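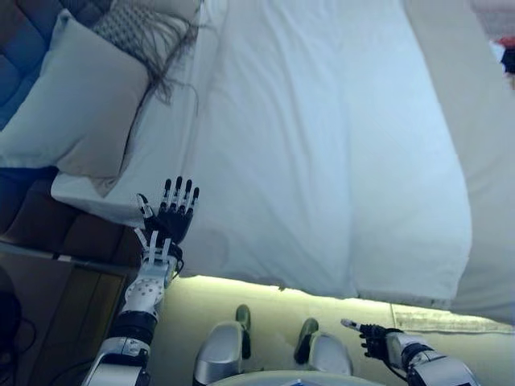

Bed work with a two-armed machine. Budget for the hands before you budget for anything else.

How to Budget for a Bed-Making Robot Without Fooling Yourself

I run purchasing for a small group of furnished rentals, and twice a year I get asked why we haven't bought a robot for the bedrooms yet. This page is my answer in the form of steps. Follow them and you will end up with a number you can defend, or with a good reason to wait. I lean toward waiting, and you should know that going in.

What you need before you start

A month of housekeeping time records, one real bedroom you can block out for a day, a spreadsheet, and a written quote. A quote means a document with a total on it. A link to a launch video is not a quote, and neither is "pricing on request."

Step 1. Write down the job in small pieces

"Make the bed" is too big to price. Break it up the way your staff would: strip it, carry out the linen, fit the bottom sheet, spread the duvet, square the hem, set the pillows, put back the throw or the fancy cushion. Then time each piece over 15 rooms. Use different people and don't announce which rooms you are timing.

You will probably find that the slow pieces are the ones salespeople skip over. Our worst was getting the fitted sheet over the far corners when the bed is pushed close to a wall. Smoothing a sheet that is already on takes next to no time, so a machine that smooths sheets saves you next to nothing. Keep the list. You will hold it up against every claim from here on.

Step 2. Ask for your bedroom, your bedding

Vendors like a firm mattress and a plain sheet. Our rooms have heavy duvets, padded headboards, and at least one decorative item that somebody in design insisted on. Send the vendor a box of your own linen ahead of time, including the awkward stuff. When we talked to Celon, they asked if we could "simplify the bed set for phase one." Simplifying the bed set costs money too. If you have to replace linen across 80 rooms to suit the machine, that goes on the machine's side of the sheet.

Measure the floor as well. Write down the clear width on each side of the bed and at the foot, and mark where the rugs and side tables are. Ask how much space the machine needs to stand and turn. Get the answer in inches.

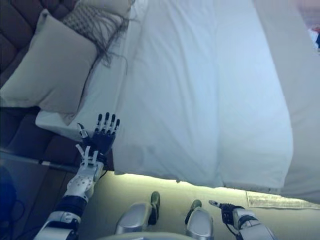 Fringe, tassels and loose knits deserve their own line in your notes. Anything with long strands can snag in a finger joint, and I want to know who pays for the cushion and who pays for the finger. Ask that exact question. Ondham's rep told me it "hadn't come up," and I wrote that down word for word.

Ask about cables too. If there are wires running outside the wrist, find out what happens when one catches on a table edge, what the spare costs, and whether your own maintenance person is allowed to fit it.

Step 3. Build the cost sheet

Use one row for each of these, even when the vendor says the row is zero. Zero is fine, as long as it is in writing.

Purchase or lease price
Shipping, crating and the return trip if you send it back
Setup days on site, with travel
Training for your staff, including the hours they are paid while training
Software fees, per month and per machine
Hands and fingertips as consumables, with a stated life
Covers or sleeves, if it wears any, and how they are washed
Batteries and charging, including the outlet you may need to add
Insurance
A person to watch it
Rooms taken out of rental during the trial

Now look at the row for a person to watch it. Most quotes leave it out completely. If somebody has to stand in the room while the machine works, you are paying for two sets of hands, and one of them is already good at beds. I keep that row at full wage for the first year. Vendors argue with me about it. I have yet to see one offer to cover the wage.

Step 4. Turn it into a cost per bed

Add up the first-year total. Divide by the number of beds you can reasonably expect it to finish, and be hard about the word finish. A bed that a housekeeper has to fix afterward counts as half at best.

Our test sheet used 369 beds for the trial period. That was every bed turned over in one building, so it assumed the machine never missed a day. I ran it a second time with a third of them taken out, then a third time with half taken out. If the purchase only makes sense in the first version, it doesn't make sense.

Put your current cost per bed in the next column, straight from the time records in Step 1. Don't use the labor figure from the vendor's brochure. Theirs will be higher than yours.

Step 5. Write the trial before you sign
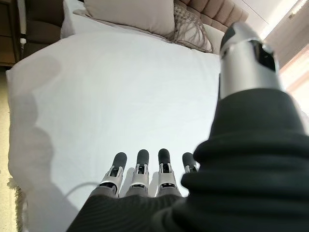
A trial needs pass and fail terms agreed on paper, or it will drift. Mine fit on one page. The sheet has to lie flat to the corners. The hem has to be even on the side guests see from the door. The pillows have to be in the right order, and nothing gets torn. Each room gets a start time and an end time, and the clock keeps running when someone steps in to help.

Every assist is written down by your employee, never the vendor's. Blandine Charpentier kept ours, and she logged a "quick nudge" the same way she logged a full restart. The vendor's people disliked this. The log was the most useful thing we got out of the whole exercise.

Also ask how the machine is being controlled during the trial. Is it working by itself, or is a person driving it from somewhere else? Either may be worth paying for, but they carry very different prices over three years, and a demo can look the same both ways.

Step 6. Compare it with something dull

Before you sign, price the boring options. Bed lifters, lighter duvets, casters on the heavy frames, a second linen cart, a raise. We got a quote from Laketti for lifters and from Nel for carts, and the two together came to less than the shipping and setup rows on the robot sheet. That won't be true for everyone – a hospital or a very large hotel has different numbers – but run it anyway.

When to look again

I reopen the sheet every September, ask for fresh quotes, and change only the rows that have a new written figure behind them. The consumables row has moved. The watching row hasn't. If you keep your own sheet, save each year's copy under a separate name so you can see which promises from the last round showed up as numbers in this one.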